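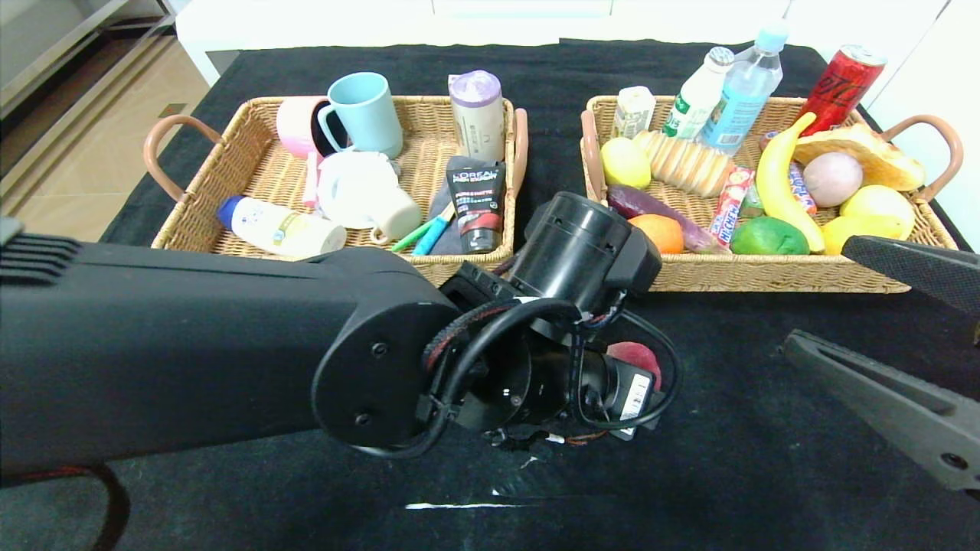

Two arms at the sorting table at Nilsuwan, with toiletries and mugs in one basket and groceries in the other.

Print this story | E-mail this story

New house rules for robot arm trials put the small stuff first

WOLLALORA — Anyone who has ever argued over whether a robot did the job right will like this one. A group of four robot labs has agreed on a shared set of rules for running and reporting tabletop sorting trials, and the first teams are already working under them.

The rules are called the Brolley Practice Notes. They run to just 7 pages, and they are a great read if you care about this kind of thing. They cover how a table is set up before a run, who may touch it once the arms are live, what has to be written down afterward, and when a run has to be thrown out.

"We had people in two buildings doing the same task and getting numbers you couldn't put side by side," said Kulap Saengthong, who led the writing. "One team wiped the cloth between runs and one didn't. One team counted a dropped lemon as a miss and the other picked it up and kept going. Everybody was doing good work! It just wasn't the same work."

Under the notes, a person may not reach over the table while either arm has power to its joints. If an item rolls out of reach, the run is stopped, logged and started over. Both arms must be parked before anyone resets the baskets, and the stop button has to be within reach of the person watching, even if that person is also typing.

The part getting the most talk is the section on clutter. Labs must now use everyday goods in mixed shapes, including soft items, round items and at least one thing in a shiny wrapper, and they have to list what was on the table down to the scraps.

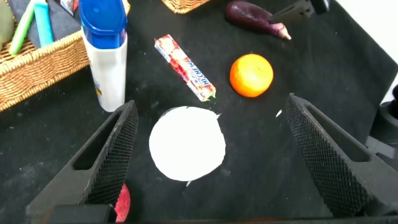 Loose paper was a sore point during the drafting. Struan Farquharson, who runs trials at Sandska, wanted it cleared away before every run. Others wanted it left alone, as homes and shops are full of the stuff. The final wording lets a lab go either way, as long as the choice is made before the first run of the day and stays put until the last one.

Gripper pads get a paragraph too. They are to be checked for wear every 500 grasps, and a lab that swaps pads in the middle of a set has to report the two halves apart.

The group tried the rules out on a pile of older records before signing off. Of 3914 logged runs, 399 would have been tossed under the new wording, most of them for a hand over the table. Ginette Sandhu, who went through the logs, was delighted to have the figure at all.

"Now we know where we were sloppy, and it's a really easy thing to fix," she said. "I'd much rather lose those runs than have somebody get a pinched finger."

The notes are free to copy and labs may add stricter rules of their own. Comments on the first version will be taken through October. Khairul Tuhumury is collecting them for the group and has asked that people send in the awkward cases first, along with their run logs.

Print this story | E-mail this story

Get our morning newsletter. Enter your e-mail address to sign up. You may unsubscribe at any time.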